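Home | Around the House | Laundry & Linen | Mending | Garden | Contact

Filed under: Mending Basket, Beginners

How to turn a worn sheet into a set of good tea towels

Mon 2 October

I have been putting off writing this one up, mostly because I thought everybody's mum had taught them already, but after the last mending afternoon at the Erunmont hall I had so many people ask me to go over it again that I promised I'd get it down properly. So put the kettle on, and we'll take it slowly.

You'll want an old cotton or linen sheet, and the older the better, within reason. A sheet that has been through the wash for years has lost all its dressing and will dry a glass beautifully, where a brand new tea towel from the shops just pushes the water about. Polyester blends are no good for this, I'm sorry to say. If you aren't sure what you've got, flick a few drops of water on it and see whether they soak in or sit there looking at you.

Hold the sheet up to a window before you do anything else. The middle, where people sleep, will be thin, and you may see daylight through it. The sides and the foot are usually as sound as the day they were bought. Run a bit of tailor's chalk around the good areas and be strict with yourself, as a thin patch in a tea towel will be a hole by Christmas. The thin parts can go in the rag bag for polishing shoes.

Now wash it, hot, even if it's clean. I know it has been washed a thousand times, but if it has been sitting in the cupboard it can still pull up a little, and it's very annoying to hem something square and have it come off the line crooked. Dry it, and iron it while it's just slightly damp.

Cutting is where most people come unstuck, so my advice is not to cut at all if you can help it. Snip into the edge with your scissors, a couple of centimetres or so, then take hold of both sides and tear. Woven cotton tears along the thread, dead straight, and it makes a wonderful noise! Linen can be more stubborn, and with linen I draw a thread out and cut along the gap it leaves. I make mine 51 cm wide and as long as the good part of the cloth allows, up to the length of my forearm and a bit over.
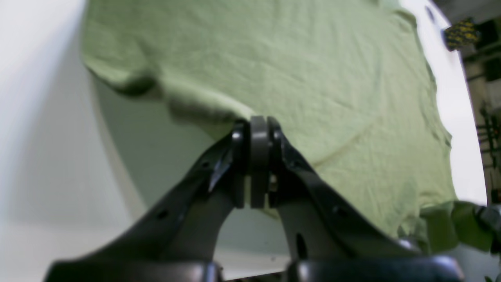
Pressing the hems is the dull part and I won't pretend otherwise, but the time you spend at the ironing board you get back at the machine. Fold the edge over one centimetre and press, then fold it over again and press again, all the way round. Do the long sides first and the short ends after. If you don't trust your eye, cut a strip of cereal box to the right width and fold the cloth over it, and you can iron straight on top of the cardboard.

For the corners you have a choice. A mitred corner is lovely and flat, and if you enjoy them, go on and do them. I don't, much. I trim a tiny triangle off each corner so there isn't a great lump of cloth for the needle to climb over, and I've never had a complaint.

Stitch close to the inner fold with a medium length straight stitch, and go back and forth over the ends so they don't come undone. I use Flavel cotton thread in an off-white, as it disappears into most things, though a bright red looks very cheerful on a plain white towel and it's a good way to use up ends of reels. If you're sewing by hand, a small running stitch with a backstitch every so often will hold perfectly well. My grandmother's were all done by hand and I still have 3 of them.

While you're at it, sew on a loop for hanging. Tear a strip from the scraps, fold the raw edges into the middle, fold it in half, and stitch down the length. Tuck the two ends under the hem in one corner before you sew it down. In the middle of a short side is fine too, and some people prefer it, as the towel hangs more evenly on the hook.

A coloured sheet is worth a separate wash or two at the start, particularly the deep greens and navies. Leave out the fabric softener forever, please. It coats the threads and you'll be back to pushing water about.

A double sheet with a worn middle will usually give you a nice little pile, and they make a good present tied up with a leftover strip. Next month I'll go through pillowcases, including what to do with the ones that have gone yellow along the seam.

Print this page | E-mail this page to a friend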